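Drudstead Knits: folding and sorting set
README

Contents

The set covers 167 garments, mostly heavy ribbed knits: sweaters, cardigans, leg warmers and a few scarves. Each garment has one folder with its pictures and a text file, notes.txt, that gives the knit type, the color and the way it was folded.

Layout

garments/ one folder per garment
folds.csv the 13 fold patterns, with short names
care.csv washing and drying notes, where the label was readable

Colors are written in plain words. Dark navy and black are easy to mix up under the workshop lights, so check the notes before you sort by color. Rib width is given as narrow, medium or wide.

Known problems

Sleeves are the weak spot. A ribbed sleeve stretches under its own weight when the garment is lifted, and 4 folders have sleeve lengths measured that way. They are marked "hung" in notes.txt.

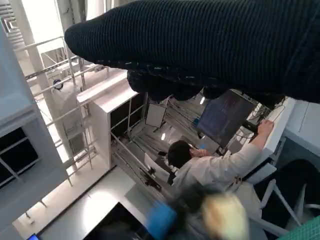

Herkus wrote in to ask for the sleeves to be measured flat, with the cuff turned down, and said wide ribs should be left to rest overnight first. Flat measurements will go into the next version. Until then, leave the "hung" folders out of any size comparison.

Last changed 14 April 2019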